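**Effect of Storage Temperature on Moisture Loss in Cut Timber Samples from Noswood**

Project report, second term. Submitted 15/02/2021.

## 1. Background

Noswood is a mixed woodland on the north side of the Nerura valley. Most of the thinned timber is sold as firewood, and buyers ask for a moisture content below 20 percent. The usual practice is to split the logs in October and stack them in an open shed over the winter. This project tested whether indoor storage at a constant temperature shortens the drying time enough to justify the heating cost.

## 2. Method

Birch was used throughout. The samples were cut from the same delivery to limit variation between trees. Each sample was 100 mm long, with the bark left on. There were 22 samples, divided equally between two groups:

- Group A: open shed, no heating
- Group B: indoor shelf, thermostat held at 18 °C

Samples were weighed weekly on the same balance. Moisture content was calculated on a wet basis, using the oven-dry mass obtained at the end of the test. The Ragnarsson method, as set out in the course handbook, calls for oven drying at 103 °C until two readings in a row agree to within 2 g.

The ends of each sample were sealed with paraffin wax. Without the seal, a short sample loses most of its water through the end grain, and the result can't be compared with a full-length log.

## 3. Results

The heaviest sample had a starting mass of 1,079 g and was placed in Group A. It also lost mass more slowly than any other sample, in part because of its low surface area relative to volume.

Group B fell below the 20 percent limit in week 7. Group A had not reached it when the test ended in week 14, and its curve was nearly flat for the last three weeks. Relative humidity in the shed stayed high for that whole period.

Two samples in Group B developed end cracks under the wax. Their readings were kept in the data set, but they are marked separately in the results table. Leaving them out does not change the week in which the group passed the limit.

## 4. Sources of error

The balance was moved once, in week 5, and was leveled again before use. The shed logger stopped for four days in week 9, and the missing humidity values were filled by linear interpolation. Wax mass was assumed to be constant, although some flaking was found on the shed samples.

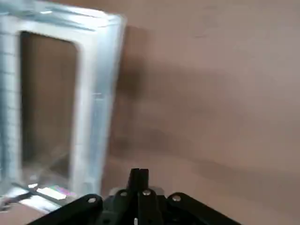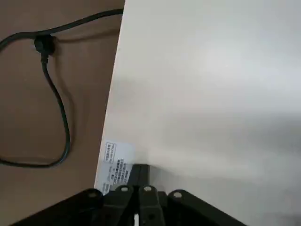
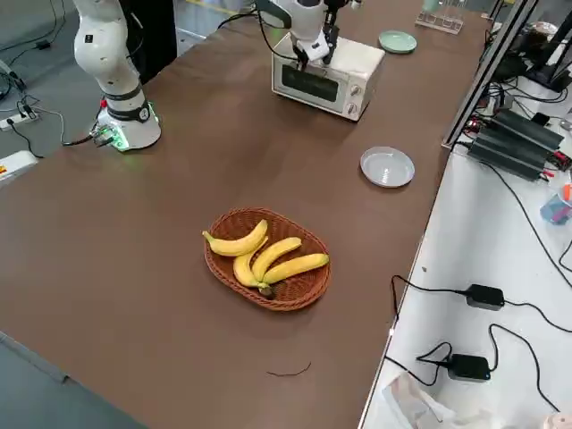

A larger error comes from the sampling itself. All the birch came from one delivery, so the results describe that batch and may not apply to older trees or to wood felled in spring.

## 5. Cost

Heating was estimated from the meter at the Plurnness site, with the base load subtracted. Per stacked cubic meter, the added cost was higher than the price difference between seasoned and unseasoned birch. Indoor drying at 18 °C is therefore not recommended for firewood at this scale.

An unheated shed with forced air was not tested. It would need a second logger and a fan with a known flow rate, and the work should start in October so that the humidity record covers the same months.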